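Turar is a small word list of household and workshop terms in three languages, collected in the villages near Ondham. It is made for teachers and for people who write school dictionaries.

## What is inside

- `words.csv` — one headword per line, with the English meaning and the village where it was heard
- `spelling.md` — the rules we follow for long vowels
- `doubtful/` — entries which only one speaker gave us

The list has 49 groups of words (furniture, cooking, weather, tools and so on). Each group was checked by at least 3 speakers, and most of them are older than 60.

## How to read an entry

The first column is the form used in Kandpal. If another village says it in a different way, the other form stands after a slash. We did not correct the speakers. When a borrowed word is now more common than the old one, both are kept and the borrowed one has the mark `b`.

Please be careful with the group "furniture". The same word can mean a low stool, a block to stand things on, or the foot of a pillar — it depends on the village. Some 40 entries of this kind still need a note.

## Changes

19 September 2024: new spelling of the double consonants, old forms moved to `doubtful/`. The recordings from March are not yet typed.

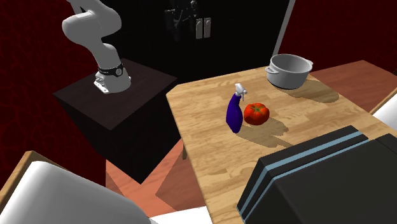 Sarita Dwivedi wrote to us that the slash is confusing for pupils, and that she would prefer a separate column for each village, even if many cells stay empty. We will try this in the next version, but only for Kandpal and Ondham at first.

## Contact

Corrections go to Uthai Intarasuk, through the issues page. Please write the village and the age of the speaker, but not the name.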